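28 September 2017
Bench notes, guessing game, animal edition (French cards)

Copy on the bench is the one Valdemar Bech bought secondhand from the Moncombe toy exchange. Complaint on the ticket: flaps do not hold position, some drop when the board is moved. Owner wants it playable, not restored. No box, no rules sheet. Compared against the Dudville board in the store, which has a different hinge and is no help for parts.

Hinge: two molded pins per flap, snapping into holes in the white frame. Play in the holes measured at three positions with the feeler set, then given up on because the gauge catches on the flash from the molding. Pin diameter is consistent as far as the calipers can tell. Wear is in the frame and I don't see a way to put material back without filling and redrilling.

Trial 1: tilt table, 5 degrees, board as received. Two flaps moved.
Trial 2: same, after cleaning pins with isopropyl. One flap moved. Could be luck.
Trial 3: repeated trial 2 with the base weighted, 300 g. No difference, weight removed.

Silicone grease rejected, it makes the drop worse. Jui-lin Tsang suggested a strip of matte tape inside the hole. Tried on one spare flap from the Korko bag: holds, but the flap then needs two fingers to lift and a child would pull it out of the frame.

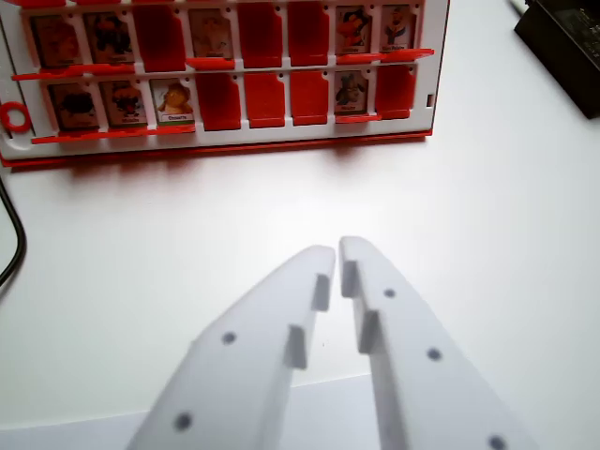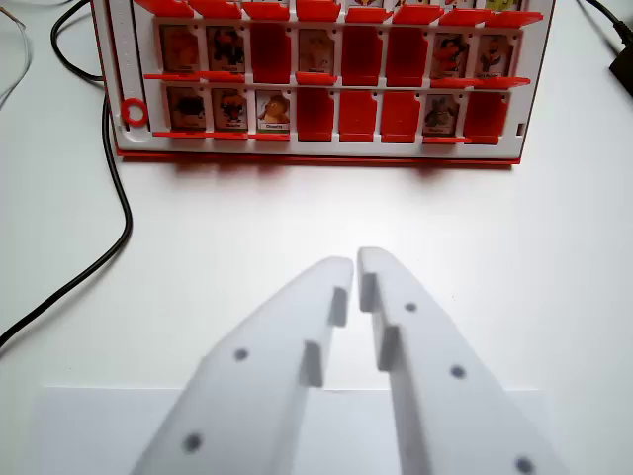
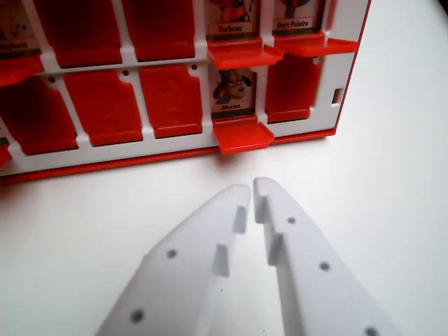
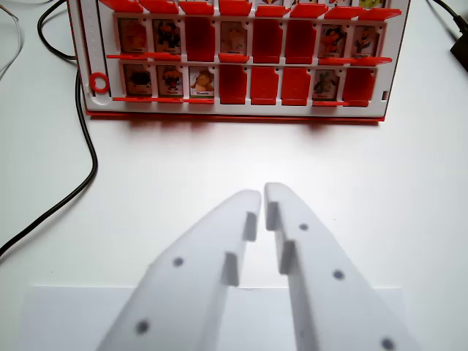
Card legibility is the second item on the ticket, and I think it matters more than the hinges. Players ask about the animal, then have to find it, and from a normal seat most of the name strips are hard to make out. Names do read from close up: Corbeau and Ours Polaire sit next to each other in one row, both with the flap out of the way, and the lettering is dark and bold on white. Chouette, on a green-bordered strip under the yellow bird, also reads. Several of the others are dark animals on brown, and at arm's length those depend on the name, which is the part that gets lost. Bigger type is not possible without reprinting the set.

Reprint estimate: scan at 700 dpi, trim to the old card outline, 34 minutes of cutter time by the last job's log, which was a Zoëga memory set of roughly the same card area. Stock to be matched to an original card. Have not asked Valdemar if he wants to pay for it. If yes, leave the artwork alone and change only the strip: heavier face, same words, keep the green.

Ledges. When a flap is down in front of its card it makes a small shelf and takes any knock from the front. Check the pin corners on these first if the board comes back. The base stays as it is.

Open:
- tape in a thinner gauge, if Jui-lin still has the roll
- repeat trial 2 with the flap positions recorded before and after, I did not write them down
- ask whether the spare flaps from Korko are the same batch, the red looks slightly off under the bench lamp
- return the calipers to drawer 5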